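Demonstration Gallery: Tabletop Collection at Boselbridge

The Hedlow Program gathers examples of everyday handling tasks for use in training manipulation models. The work is carried out at the Boselbridge site by a team of trained operators under the direction of Osvaldo Brandão, with data preparation handled by the Tinell group on the floor above. Each example is a short recording of a person completing one task with a hand-held gripper, and the recordings are used to teach a policy which motions suit which situations.

This page presents the tabletop station and explains how sessions there are planned, recorded and reviewed. It is intended for partner laboratories, visiting students and prospective operators. Readers seeking file formats or access terms should consult the Data Access page.

About the station

The tabletop station is one of 4 stations in regular use at Boselbridge. It is reserved for short tasks that can be completed within arm's reach: placing, sorting, stacking, opening, closing and returning small items to a marked position. Longer tasks, and those that require the operator to walk, are assigned to the other stations.

Operators work standing. The gripper is held in the dominant hand throughout a session, and the other hand is kept away from the task unless the task sheet calls for two hands. Sleeves are rolled or fastened at the wrist. Watches and bracelets are removed before recording begins and placed in the operator's tray by the door.

Task sheets are issued at 8:30 each morning. A sheet names the task, the objects, the permitted starting positions and the number of examples requested. A usual request for a single task is 100 examples, divided between at least two operators. Requests above that number are split into separate sheets so that a second review can take place before recording continues.

How examples are planned

The value of a set of examples depends on its variety. A model that has seen a cup lifted from one spot will often fail when the cup is moved a short distance. Task sheets therefore ask operators to change the starting position of each object between examples, to approach from different angles, and to vary their pace within reasonable limits.

Certain things are held constant. The opening position of the fingers is the same at the start of each example, and the operator pauses briefly before moving. This pause gives the reviewers a clear starting point and allows the recording to be aligned with the finger-width readings.

Operators are also asked to include recoveries. If an object slips, the operator does not stop the recording but picks the object up again and completes the task. These examples are labeled separately, and the review team has found them useful in later training. A recovery should never be staged. The Ostrowski guidelines, which the program adopted in its second year, are clear on this point, and staged recoveries are removed when they are found.

From the gallery

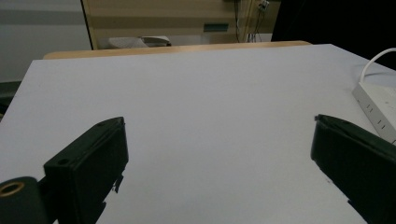

The two black fingers of the hand-held gripper over the white tabletop, with the gap between them open. A white power strip lies toward the right side of the table.

How many examples does a new task need before training can begin?

The program sets the minimum at 300 accepted examples for a task with a single object. Tasks involving several objects, or a container that must be opened, are given a higher figure by the planning group, and this figure is printed on the task sheet.

The minimum refers to accepted examples only. Recordings that are set aside during review do not count toward it, and operators are not asked to make up the difference in the same session. A new sheet is issued instead, usually for the following week.

Review and labeling

Every recording is watched in full by a reviewer who did not take part in the session. The reviewer confirms that the task was completed, marks the start and end of the motion, and assigns one of the approved labels:

Complete – the task was finished in one continuous attempt.
Complete with recovery – the task was finished after a slip or a missed grasp.
Incomplete – the task was not finished, or the final position was outside the permitted area.
Set aside – tracking was lost, the view was blocked, or the wrong task sheet was followed.

Incomplete examples are kept. They are stored apart from the accepted set and are released to partners on request, as several groups use them to train models that judge whether a task has succeeded. Recordings that have been set aside are deleted at the end of each quarter.

The first full set from the tabletop station, a placing task with a single object, was reviewed in October. Of the recordings submitted, 111 were labeled as complete with recovery. This was a larger share than expected, and the planning group responded by revising the section of the operator manual that deals with grasp height. The revised section asks operators to lower the fingers to the level printed on the task sheet before closing them – a small change, but one that reviewers noticed in the very next session.

Care of the gripper

The hand-held gripper is checked at the start and end of each session. The operator opens and closes the fingers fully, confirms that both travel freely, and looks for loose screws. Any finding is entered in the station log with the operator's initials.

Fingers are replaced on the advice of the equipment desk. Operators should not sand, trim or tape the fingers themselves. Even a modest change to the contact surface can alter how objects sit in the grasp, and examples recorded before and after the change may no longer belong in the same set. When fingers are replaced, the date is entered in the log and a short calibration recording is made before the next task sheet is opened.

The camera lens is wiped with the cloth kept in the station drawer. Paper towels are not to be used. If the lens is marked or scratched, the session should be paused and the equipment desk informed.

Becoming an operator

New operators complete a training course of two half-days. The first covers handling, pacing and the use of task sheets. The second is spent at a station under supervision, with each recording reviewed on the spot. Operators are approved for tabletop work once their supervised recordings have been accepted, and for the remaining stations after a further month.

No background in robotics is required. The program has trained operators from catering, nursing, warehouse work and instrument repair, and the differences in how they handle ordinary objects have been of real benefit to the collection. Almost all current operators began at the tabletop station.

Visits

The Boselbridge site welcomes visitors from partner laboratories by arrangement. Tours are held on the first Saturday of the month, when no recording takes place, and include the stations, the review room and a short presentation by Dr. Brandão on the current collection plan. Groups are limited in size, and requests should be sent to the Hedlow Program office at least two weeks in advance.

Photography is permitted at the stations during tours. It is not permitted in the review room, where unreleased recordings may be on display.

Use of the gallery

Pictures on this page may be reproduced for teaching and for non-commercial presentations, provided that the Hedlow Program is credited. Requests for print-quality copies should state the title of the publication and the expected date of issue. Additional pictures from the other stations will be added as their first sets complete review.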